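Three grippers, one bin, one increasingly tired author. A thread.
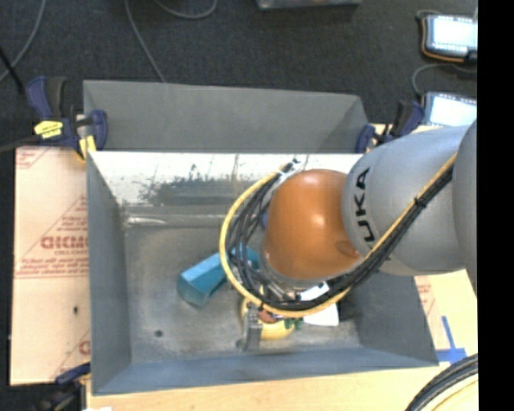

KUKA arm, metal bin, finger down among the bits. Cable management by me.

1/ Background: we need one arm to pick mixed objects out of a deep bin. Lowri James wanted a proper comparison before we spent money. I wanted to buy the one with the nice website. Lowri won.

2/ The contenders. The Sostovel, two metal fingers and built like a gate. The Perkoso, three soft fingers, feels like shaking hands with a trifle. The Oltis, a suction cup with opinions.

3/ Same arm, same bin, same clamps for all of them. If you've never clamped a sheet-metal bin to a wooden table and then had a robot lean on it, I recommend more clamps than you think.

4/ Sostovel first. Very good on blocks. You close, it holds, you go and put the kettle on. Less good on anything round, which it treats as something to be fired across the bin.

5/ Perkoso: lovely on round things. Picked up a rubber ball as if it were an egg. Then picked up a block as if it were an egg, and took up to 14 seconds to decide it had it.

6/ Oltis loves anything flat and smooth. Show it a scuffed surface and it hisses at you until you go away. I have had landlords like this.

7/ Now the part that ate my November. The bin walls. Every gripper is fine in the middle of the floor. Put the object in a corner and the wrist wants to be where the wall is.

8/ Also shiny metal and depth cameras do not get on. The Tang camera saw a bright bit of back wall and reported an object there. We sent the arm to fetch it. It tried its best.

9/ Shiyu Ding's fix was to turn the exposure down to 2000 microseconds and mask off the walls in software. Took her less time than it took me to write a message complaining about it.

10/ Cables. The hose and wiring have to go round the wrist with enough slack to turn, so you get a big loop, and the big loop would like to be in the bin too. Cable ties help. We are on our second bag.

11/ Total so far: 3345 picks, logged in a spreadsheet with 8 tabs. Two of the tabs are called "final".

12/ Where I've landed: Sostovel for our parts, with rubber pads on the fingers to calm it down. Lowri prefers the Perkoso and has said so in writing. Shiyu says fix the corner planning first and then argue.

13/ So I'm doing corners next. If anyone has a decent way to get a fat wrist near a steep wall, replies are open. "Use a shallower bin" has been suggested already, by my mum.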